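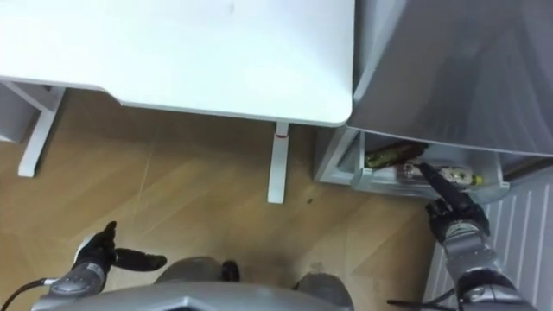 *Two bottles lying in the clear drawer of an open refrigerator.*

# Why Does a Fridge Have Drawers?

Open a refrigerator and you will find shelves, racks and usually a drawer or two near the bottom. A drawer looks like a simple box. It does a few jobs that a shelf can't do very well.

## First, what a fridge does

A fridge does not make cold the way a heater makes heat. It moves heat out. A liquid called a coolant travels through thin pipes. When it reaches the pipes near the food space, it turns into a gas and soaks up heat. A pump pushes the gas to pipes on the outside. There it turns back into a liquid and lets the heat go into the room. Then it goes around again.

If you put your hand near the back of a running fridge, you may feel warm air. Some of that heat used to be inside, in the milk and the leftovers.

Most food keeps well at 4 degrees Celsius or a little below. Germs still grow at that temperature, but they grow slowly.

## Where the cold goes

Cold air is heavier than warm air, so it sinks. In many fridges the lower part stays colder than the top. When the door opens, cold air spills out near your feet. You can feel it on your toes if you are not wearing socks.

A drawer has walls on every side, and they hold some of the cold air in place. They also keep moist air close to the food. That is good for lettuce and carrots, which go limp when they dry out.

## Bottles in a drawer

Drawers are not only for vegetables. Tall bottles often won't fit standing up under a shelf. Laid on their sides, they need much less height. Before you lay a bottle down, check two things:

- The cap is on tight. A loose cap on a standing bottle stays dry, but on its side it can leak.
- The bottle can't roll into something soft, like berries.

Glass bottles are heavy. Pull the drawer slowly, and keep one hand under the front if it feels loose.

## Why so many drawers are clear

With a clear drawer, you can look for what you want before you pull it open. A shorter search means the door is open for less time, and less warm air gets in.

## Try it at home

You need a fridge thermometer, a clock and a grown-up who says yes.

1. Lay the thermometer in the drawer and close the fridge. Wait 62 minutes.
2. Read the number and write it down.
3. Move the thermometer to the top shelf. Wait the same time and read it again.
4. Do this on 3 different days.

Are the numbers the same? If they are different, which place was colder? Try it again in October, when the kitchen may be cooler, and compare your notes.

## Words to know

**Coolant:** the liquid in the pipes that carries heat away.

**Moist:** a little bit wet.

**Thermometer:** a tool that measures how hot or cold something is.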